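Keep the Strong Box

Mar 17, 2022

I have moved home four times in my adult life, and each time I promised that next time I will own fewer things. The promise never lasted. What did last is one habit that my family finds a little embarrassing. I keep boxes. I mean the real ones, of thick brown corrugated cardboard, which came from a pharmacy or an office supply and were made to carry something heavy over a long distance. I want to defend this habit, and also to say where I think it should stop.

Let me begin with the plastic container, because that is what my opponents always recommend. In the town where I live there is a shop called Holtero that sells only storage. Boxes with lids, boxes with wheels, flat boxes to go under the bed, transparent boxes for shoes. I have been there many times and I like to walk in it. Everything is clean and it smells of new plastic. One feels that a person who buys these things must have a calm life. I bought a set of twelve once, and I paid 788 for them together with the delivery, in our money, and for me that was not a small sum. Today I use five. The others are stacked one inside the other on top of the wardrobe, so I can say that I own storage which itself needs to be stored.

The cardboard box did not cost me anything. When I don't need it, I cut the tape, press it flat and put it behind the door. It takes the space of a newspaper. This is a quality that plastic can't offer, and I am surprised that it is so rarely mentioned in articles about tidying. They speak of labels and of colors that match. They speak very little about what happens to the container in the eleven months when it has no work.

Of course a cardboard box is ugly. I accept this. It has somebody else's words on it, often in a language that the owner can't read, with arrows and umbrellas and little glasses that mean the content is fragile. A visitor sees it and thinks that you have just arrived or that you are just leaving. My mother could not bear one in the living room for longer than an hour. She would rather carry the winter clothes in her arms, in five or six trips, than have a carton standing near the sofa. I understand her better now than when I was young. A room with a carton in it looks temporary, and there are people who have lived in temporary rooms for too long and don't want to be reminded.

Still, I think that the bedroom is a different case. There the box has an honest task. Twice a year, in November and again when the spring comes, I take everything out from the closet and put it on the bed. I strip the blanket first, and leave only the sheet. Then I work from the bed as another person works from a table. It is the largest flat surface in any small apartment, it is at a good height for the back if you kneel, and it forces you to finish, for the simple reason that you would like to sleep there at night. I have tried the floor and I don't recommend it. The floor will let you leave a pile for a week.
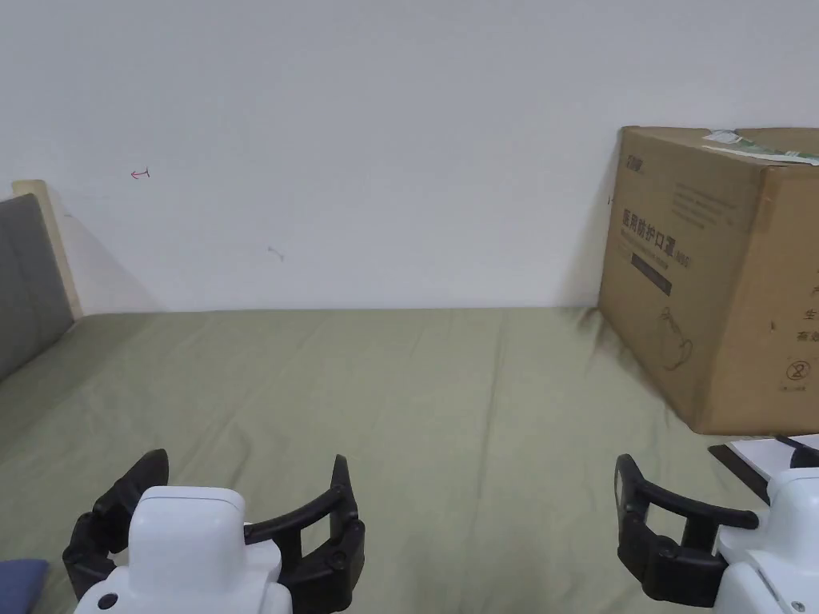 In the last two years the boxes have changed, and this is a thing I did not expect to notice. Before, the typical box in my home had carried printer paper or bananas or bottles. Then for a long time it was masks. Everyone who worked in a clinic, in a school or in an office with a careful manager was bringing home mask cartons. They were good boxes! Masks are light, but the cartons are large and clean inside, with no smell of fruit and no oil. I know homes where the children's drawings, the ski socks and the documents for the tax are all kept in a box with medical masks printed on the front. I find it touching. When those cartons were new they meant fear, and it was important how many you had. Now they mean that somebody has finally sorted the scarves.

I would keep at least one of them for this reason alone, if I had to give the rest away. We keep photographs and letters from hard years, but we almost never keep the ordinary objects, and later the ordinary objects are what we try to remember. My grandparents had a wooden crate from the Szulc bakery, with the name burned in the side. The bakery was closed before I was born. The crate held potatoes, later shoes, later my cousin's toy cars, and through it I know that there was a bakery, and where it was, and that it sold on credit. No one saved the crate as a memory. They saved it because it was strong.

Here I must be fair to the other side. The habit can become bad, and I have seen it become bad. In a house in Gedholm, where I rented a room as a student, the cellar was full of empty boxes up to the lamp. The owner was a kind woman, and every box was for something. One was for the coffee machine if it should be returned. One was for the television if there should be a move. The coffee machine had been repaired two times already, and the guarantee was over many years ago. When the water came into the cellar, all of it turned to a gray soup that had to be carried out in buckets. I helped with this, and I thought about it for a long time after.

From that cellar I made some rules, and I have kept to them more or less.

The first is that I don't keep boxes for the sake of the object that came in them. The shape inside a coffee machine box fits only a coffee machine. If the machine works after a month, the box goes.

The second rule is that no cardboard stands on a floor of stone or concrete, and never in a bathroom. It drinks the water from the air. You don't see it, but when you lift the box after a winter the bottom stays where it was.

The third concerns the weight. A big box is for light things and a small box is for heavy things. All movers know this, and all people who move for the first time do the opposite, for they have many books and one beautiful big box. I did it too. I remember how the bottom opened on the stairs, and the sound of it – it was the dictionaries that went first.

The fourth is more of a wish. I try to write on the box what is in it, on the side and not on the top, since the top will be hidden as soon as another box comes over it. I try to write the real thing. "Various" is not a real thing. I have opened boxes with "various" written in my own hand and was a stranger to everything inside.

There is a new fashion against which I would also like to say a few words. A magazine I read, Liden, had a long piece about the bedroom as a place where no object may stand that does not serve sleep. The walls were white, the bed was perfectly smooth, and I could not find one thing that belonged to anybody. I have nothing against white walls. But I don't believe in the smooth bed. A sheet that has been lived on has creases, and if you put a carton on it and pull the carton toward you, it gets more of them, and then you smooth it with your hand and continue. To iron the bed sheet so that it looks untouched seems to me a strange use of an evening. In my first language we have a word for a room that is kept for guests who don't come, and I thought of this word during the whole article.

People of my age were taught that order means that nothing is visible. I believed it too, and I suffered from it, because I was always closing doors on things. Now I would say that a home is in order if you can find the thermometer at night without turning on all the lights. If the thermometer is in a carton with foreign letters on it, and you know which carton, then you have order. If it is in one of twelve identical boxes with beautiful lids, you may have to open eleven.

I don't expect to convince the customers of Holtero, and I will probably be among them again, for the wheels under the flat boxes are very practical and I have no cardboard answer to the wheels. For the wool sweaters I also admit that a lid which closes tightly is better, as the moths in our building are serious. But I would ask you to wait a little the next time a strong, clean carton comes into your home. Before you break it down for the recycling, look at the bottom, press on the corners, and think if there is something on the shelf that has been falling on your head each time you open the closet. In my case it was the hats. They went into a carton in November, with the tape only on one side so that I can reach in, and they are there still.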